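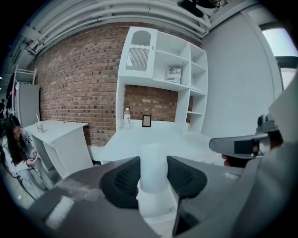 White cylinder standing between the pads, second gripper on the right. View from the wrist camera.

Search this board Go Advanced

Hand-held grippers or remote control for teaching an upright grasp?
14 January 2022, posted by lazarevic_bench

Good evening to all. English is my third language, so please ask if some sentence is not clear.

I am collecting demonstrations for a two-arm job. One gripper holds a white cylinder upright and the other comes from the side. The picture over this post is from the left gripper. Until last April I did everything with remote control, sitting with two handles and looking at a screen. Now I use the hand-held grippers and I walk with them to the desk, and I have 200 demonstrations recorded in this way.

My problem is the following. When I play the learned behaviour on the arms, the first gripper closes well, but it tilts the cylinder a little before the second one arrives. In my demonstrations I do not see this tilt. I have looked at them slowly, many times. I suspect that my own wrist corrects something that the arm does not correct.

My questions:
Should I go back to remote control for this one task?
Is it bad that the background is so full? There is a brick wall, shelves, a bottle, a picture frame, and often people.
Does somebody mix the two kinds of demonstration?

Thank you in advance.

--

gramness_two wrote:

Do not go back. I spent a whole winter with remote control and my demonstrations were slow and full of small stops, and the robot learned the stops very faithfully. With the gripper in the hand you feel when the pads touch. Through a screen you feel nothing and you wait for your eyes.

For the tilt I would look at the moment of closing. A human hand moves the whole gripper a few millimetres to put the object in the middle, and we do this without knowing it. The arm closes where it was told to close. If one pad touches first, the cylinder leans.

Try to record 20 new ones where you stop before closing, look, and then close without moving the wrist. It is boring but it showed me my own fault.

--

erk_bench wrote:

I must disagree with gramness_two. For a task with contact from two sides, I trust remote control more. With remote control the demonstration is made by the same arms that will do the work. If the arm cannot reach a pose, you find it out during the recording and you correct it there. With the hand-held tool you can bend your elbow in a way that no arm of mine can do, and the recording looks perfect.

In Erkcombe we had 396 hand-held recordings for a cup task and we had to throw away a good part, because the poses were outside of what the arm can reach. It was a painful afternoon.

Slow is not always a fault. You can cut the pauses afterwards.

--

gramness_two wrote:

You can cut the long pauses, yes. You cannot cut the hesitation inside a movement. I tried it and the result was jumping.

About reach I agree with you, but this can be checked in software before any training is done. One does not need to throw away an afternoon for it.

--

stikgate_notes wrote:

To the question about the background. I like your background very much, I would keep it. We recorded everything in front of a grey curtain because somebody told us it is cleaner. Then we moved the robot to a different wall and it did not want to work any more. A brick wall with shelves gives the network something to hold on to for the position too, as the mortar lines are easy to follow from one picture to the next. A plain white wall is much worse for tracking.

But do not leave it the same for all 200. Move the bottle, move the little frame, put something else in the shelves. At the moment most of the cubbies are empty, so you have a lot of possibilities.

People walking or standing behind are no problem for me. The woman with the phone is far from the pads.

One thing I would worry about more: in your view the cylinder hides the part of the desk which is nearest. If you must put the cylinder down at an exact place, the camera has very little to look at. Do you have a second view?

--

lazarevic_bench wrote:

Thank you, this is very useful already.

@stikgate_notes: the right gripper has its own camera, so I have a second view, but only when it is turned to the correct side. In the approach it looks mostly past the cylinder. I did not think about the desk being hidden. The placing has also been poor and I was blaming the height of the desk.

@erk_bench: I checked the reach yesterday night. Only 3 recordings are outside, and these I have removed. So I do not believe it is the reason for the tilt, but I am glad I checked.

@gramness_two: I will make the 20 with the still wrist and report.

--

erk_bench wrote:

Three is very good, then I take back one half of my complaint. The other half stays. How do you know that the two grippers agree on the time? If the right one is recorded a little late, then in training it arrives late, and the left one holds the cylinder alone for longer than you did by hand. This could look exactly like your tilt.

Clap the two tools lightly together at the start of each recording and compare the moment in both videos.

--

lazarevic_bench wrote:

I made the 20. In the first ones I can clearly feel my wrist wanting to move when the left pad touches. It is quite embarrassing, I had believed that my hand was still. With these added the tilt is smaller, but it has not gone.

The clap I have not done yet. I took the start time from the two devices and trusted it. I will do the clap next and write the result under this post.

--

3 comments from readers

padwear: Check also your finger pads. When the textured face gets dusty on one side, it slides on one side only. I wipe mine with a damp cloth before every session.

quiet_elbow: I mix both kinds. Hand-held for the approach, remote control for the last part with contact. It is more work to join them, and the two styles of movement do not match very well at the border, but for me it was worth it.

gramness_two: @quiet_elbow at which moment do you change from one to the other? Before the pads touch, or after?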